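05/09/2018

Writing this up while it's fresh, and while the kettle is on, so forgive the rambling. The short version is that the gripper let go of nothing it shouldn't have, but it pressed down on a bowl a good deal harder than it ought to, and the protective stop took longer to come in than any of us would like.

It was on the Fera bowl routine, run 68 of the set. The arm came in over the stack, started its descent for the top bowl and simply kept going after contact. I heard the tray creak before I saw anything, reached for the red button on the pendant, and the controller tripped by itself just before I got there. Fault code 843, which the Vakeck manual lists under "force limit, tool side" and then says nothing else useful about. No damage to the bowls, I'm glad to say, and the tray seems fine too (I had it up to the light and couldn't find a crack).
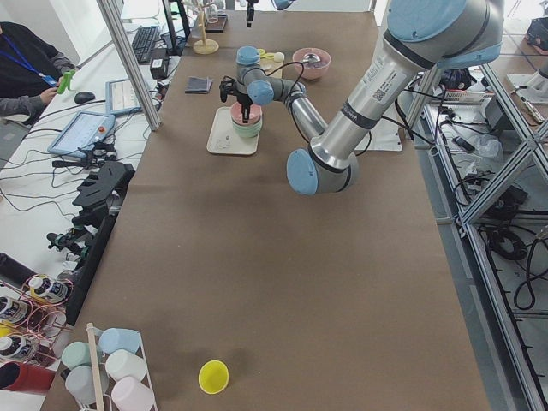
Gripper over the bowls, pendant on the side bench.

My first thought was the stack height. The routine works out where the top rim is from how many bowls it believes are left, and if it believes wrong, it goes looking for a rim lower down. So I reset everything, put the bowls back and ran it at 16 per cent speed with my hand resting on the stop the whole time. Same thing, only slower, and I stopped it myself. The log had the target height where it should be for one bowl fewer. Run 67 had ended early and been counted as a finished pick, and the counter had gone down with it. I feel a bit daft for not looking there first!

That explains why it went down too far, but it doesn't explain the late stop. I went back through the settings and the contact threshold was sitting at the value we used for the Unwood trials in November, when we were pushing things firmly into a rack and wanted it high. It must have come across with the old config when we copied the project over. I've put it back to the default and saved it under a new name so the two can't be muddled again.

Before packing up I wanted to be sure the wrist camera hadn't been knocked, so I had a good look at the view over the other bits and pieces. Sharp as ever, no smearing, and the edge of the chopping board comes out cleanly. The shadow from the wooden post is rather strong, mind you, and I'd like to see whether it bothers the height estimate. 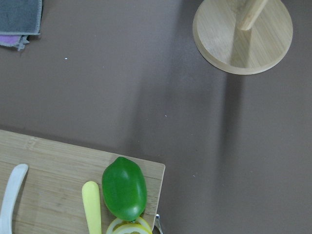

Wrist view, board and pepper at lower left, post shadow across the table.

Still to do:

- make an aborted run leave the bowl counter alone
- check the threshold on every project that came from the Unwood folder
- ask Pelletier whether 843 can be made to trip sooner
- repeat runs 60 to 68 slowly, somebody on the stop throughout

Please don't run the bowl routine at full speed until the first two are ticked off. Log is saved as fera_679 in the usual place.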